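Gift Packing Table Returns to the Forkunholm Hall

The Tilness Cultural Society is pleased to report that its gift packing table has resumed for the spring season. Members may bring small presents intended for partner families in Vitska, together with any wrapping they wish to have used. The table is under the direction of Ivana Fuentealba.
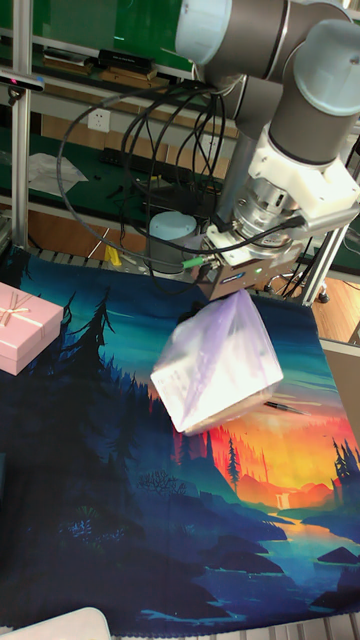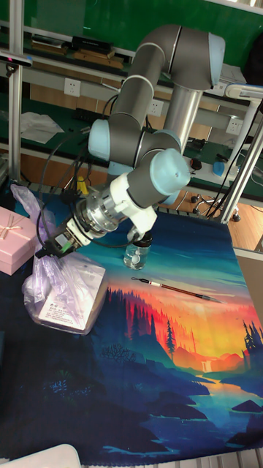
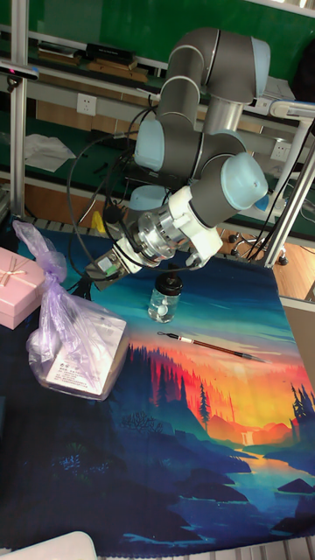
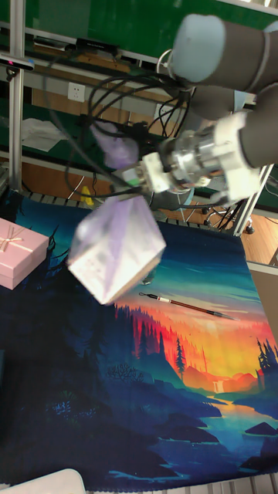
At the packing table, on the landscape mat. Tilness Cultural Society, 5/8/23.

Parcels this season follow a modest pattern: a boxed item in a light plastic bag, with a brush for calligraphy or a small jar packed separately. Gift boxes already tied with ribbon should be handed in as they are. The society asks that bows be kept flat – tall bows do not travel well – and that no parcel exceed nine inches on its longest side.

The printed mat with the pine trees, waterfall and river was given to the society by Iulian Bratu, who also donated two calligraphy brushes to the Hodoroagă reading room. Members are kindly requested not to place tape directly on the fabric.

Glass containers are accepted with the lid firmly closed. Brushes should be supplied with a cap or a paper sleeve for the bristles. Liquid ink cannot be forwarded and will be returned to the sender.

Almost 3040 parcels have been forwarded since the program was established. Contributions for the next shipment will be received until the end of May at the Forkunholm reception desk, where label forms are available. Each household may submit up to four parcels. Questions regarding contents or labeling should be addressed to Ms. Fuentealba in writing.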